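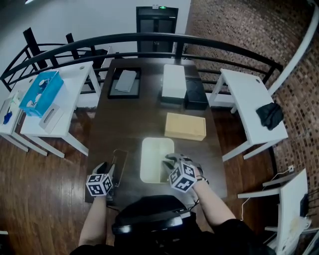 The long dark brown table, with the cream tray in the middle.

Home | Reviews | Kitchen | Furniture | Around the House | Contact

Sandonwood Table Oil: A Winter and a Bit Later

4/16/24

I put off oiling our dining table for longer than I'd like to admit. It was my aunt's, it has fed more birthday parties than I can remember, and by January the top had gone so thirsty that a damp glass left a ring before you'd finished your drink! A neighbor swore by Sandonwood, so I drove over to the hardware store in Gamden and came home with a can of the dark and two soft cloths.

The can is 390 milliliters, which sounded stingy to me, but a little goes a very long way. I did two coats on the top and one on the legs, and there's still enough sloshing around in there for the bench (one of these weekends). You wipe it on with the grain, leave it alone while you have a cup of coffee, then buff off whatever hasn't soaked in. Don't skimp on the buffing -- I got lazy near one end and it stayed tacky for five days.

The smell is pleasant, a bit like walnuts, and it was gone by the next evening. Before this I used Haldane paste wax, and I'll say the Haldane gave a nicer shine on day one. It also showed every fingerprint, and with my family that's a lot of fingerprints. The Sandonwood finish is softer and hides far more.

My one real grumble is the lid, which glues itself shut if you get a drip in the rim. I've taken to laying a bit of plastic wrap under it. Otherwise I'm very happy, and I'll be buying it again -- probably in the bigger can.

Comments (3)

fonadness_mom: Does it hold up to hot dishes? We always forget the trivets.

pinecone77: I used it on a desk and had the same trouble with the lid. Pliers!

Marsh Lane: Haldane fan here, but you've got me tempted.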